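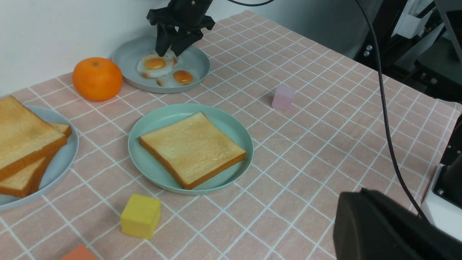
Why do so many students leave home without breakfast?
Most of them told us that the first bus comes too early, and that they prefer to sleep until the last possible moment. Money was mentioned much less often than we had expected.

Breakfast and the Morning Timetable
Project report, second year, Food and Society
Abhishek Kaushik
Project supervisor: Kirstin Kerr
Submitted Thursday, April 21, 2022

1. Background of the project

When I came to study in Ustura I lived for my first months in the Chae residence, on the hill above the town. The kitchen there is shared by a whole corridor. In the evening it was always full and in the morning it was almost always empty, although we all had lectures. I found this strange. In my family a person does not go out of the door before eating something, even if it is only tea and a piece of bread, and my grandmother would stand in the doorway to be sure of it.

From this observation came the question of the project: does the hour of the first lecture decide if a student eats breakfast, or is it more a matter of habit from the family home? I wanted to ask it in a simple way and to a large number of people, and then to speak longer with a few of them.

2. How the work was done

The questionnaire was written in August, before the teaching began, and tested on my neighbours in the corridor. Their comments were useful. In the first version I asked "Do you normally have breakfast?" and one neighbour answered yes, but by breakfast he meant a coffee in the break at eleven. After this I changed the question. The final version asks what the person ate and drank between getting up and the beginning of the first lecture, on the last day when he or she had teaching.

I gave out 417 questionnaires on paper in 2 places: the entrance hall of the Chae residence and the waiting area of the Fitel bus line, where the students who live with their parents change buses. 300 came back. Fourteen of them had to be put aside, mostly because the second page was not filled in, so the results are based on 286 answers.

I also made nine interviews. Each of them took about as long as a cup of tea. They were held in the canteen, which is run by the Pratumico company, and I took notes by hand. I did not record anybody. Two persons asked to read my notes afterwards and one of them corrected a sentence.

3. What the students eat

More than half of the students had eaten something before the first lecture. Bread was the most common food by far, and very often it was bread alone, or bread with butter or jam. Cereal came second. Eggs, which many students described to me as "a real breakfast", were rare on teaching days and were mostly written by those who began after ten o'clock. Fruit was mentioned more often than eggs, but often it was carried in the bag and I can not say when it was eaten.

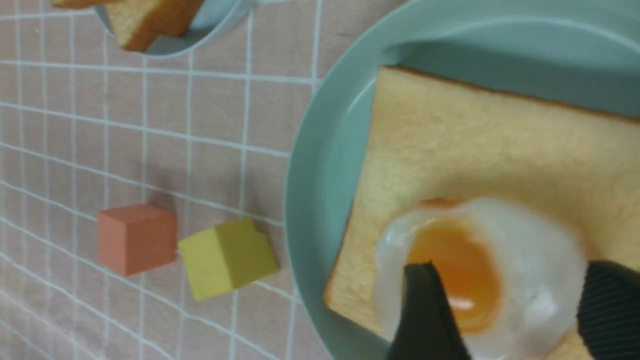 Among the drinks coffee was first and water second. Tea was in the third place, to my disappointment. A small group had only an energy drink. In the interviews I asked about it carefully, as I did not want to sound like a parent, and two students explained that the machine next to the bus stop sells nothing else at that hour. I went to check it and they were right, except for a sort of salted biscuit.

There was a difference between the two groups which I had not foreseen. The students from the residence skipped breakfast more often than the students who live with their parents, although the second group must get up much earlier. At home there is bread on the table and somebody is already awake. In the residence one must first find a clean pan, and this pan may belong to another person.

4. The hour of the first lecture

With lectures that begin at eight, fewer students ate than with lectures that begin at ten. This was expected. But the difference was quite small for the students who said that their family always ate in the morning. For the others it was large. I think therefore that both answers to my question are partly true, and that the habit protects a person from the timetable.

One interview partner, a student of geology, said it in this way: "If I think about it, I don't eat. If I don't think about it, I eat." She puts her bowl and spoon out in the evening, as her mother did.

I have to be careful with this part. The questionnaire asked about one day only, and the students who begin at eight on one day may begin at ten on another. Kirstin Kerr pointed this out to me when I showed her the first tables, and it would have been better to ask about a whole week. A food diary was also discussed - we decided against it, as I feared that very few people would return it.

5. The canteen

The canteen opens at half past eight, that is, after the first lecture has started. I asked the manager of Pratumico if this could be changed. She was friendly and gave me a lot of her time. According to her, the opening hour was earlier some years ago and hardly any students came, but in those days only cakes and hot drinks were sold before nine. She would be ready to try again for a few weeks with rolls, boiled eggs and porridge, if the department agrees to announce it in the lectures.

Several students wrote at the bottom of the questionnaire, without being asked, that they would like a toaster and a kettle in the common room. It is a cheaper solution than the canteen. The question of who cleans the toaster was also raised, by the same students.

6. What I would do differently

I would give out the questionnaires in more places. The students who come by bicycle or on foot from the town are missing completely, and they may have other mornings. I would also ask about sleep, for many people wrote about it in the margin and I had no good way of using these remarks.

The tables and the blank questionnaire are in the appendix. My notes from the interviews are kept by me and can be seen on request, with the names removed. I thank my neighbours on the second corridor, who answered the test version three times.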